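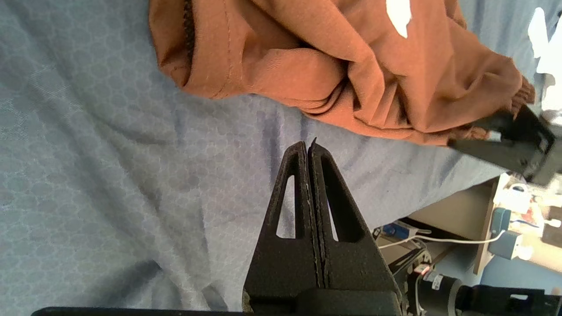 Two-arm bedside folding trial at Brurik: grippers, blue sheet and orange garment, view from the wrist.

Brurik Laundry Assist Project
Progress report to the Astell Fund
26 October 2022

Summary

Garment folding on the bed surface is behind plan. A gripper fault in September stopped the work on the right arm and we lost a good part of the month to it. The fault has been traced and a repair is in place. We are asking to move the second milestone back by 2 weeks. No extra money is requested.

What happened

During a run of T-shirt folds the right gripper closed on a sleeve and did not open when told to. The arm carried on with its next move and dragged the shirt and part of the sheet with it. The operator pressed the stop button. The arm halted as it should and the shirt was cut free by hand. There were no injuries. The shirt was written off.

We entered it in the safety log the same day as a near miss, as a person reaching in to straighten the sheet could have been caught. Both arms were locked out until the cause was known.

Cause

The gripper reports its finger position back to the controller. A connector inside the right wrist had worked loose, and when the wrist turned past a certain angle the signal dropped out. The controller kept using the last good reading. It took the fingers to be open and sent the arm on its way.

So there were two faults: the connector, and software that trusted an old reading. The second one worries us more. It was present on both arms from the start and our commissioning checks did not pick it up. Those checks were all done with the wrist held straight.

Work done since

The connector has been replaced with a locking type on both arms. Virnasska supplied the parts and we fitted them ourselves.

The controller now stops both arms if a finger reading is more than 96 milliseconds old. An arm will not leave a grasp until the gripper confirms it is open.

We then ran 300 open and close cycles on the right gripper with the wrist turning through its full range. There were 2 stops. Both were traced to a cable clip rubbing at the elbow, which has been moved. We have not yet repeated the full set with the clip in its new position, and we do not regard the fault as closed until that is done.

Effect on the program

Towel folding was finished before the fault and is not affected. T-shirts are under way again at reduced speed. Trousers have not been started. The visit to the Hong Street care home stays on hold until the repeat test is passed and the risk assessment has been signed again.

Spending is within budget. The connectors and the labour to fit them were covered by the maintenance line.

Next period

Repeat the cycle test on the right gripper, then run it on the left.
Add turned-wrist checks to the commissioning sheet.
Return T-shirt folding to normal speed.
Start on trousers.

We would like the fund's answer on the milestone date before we book the care home visit.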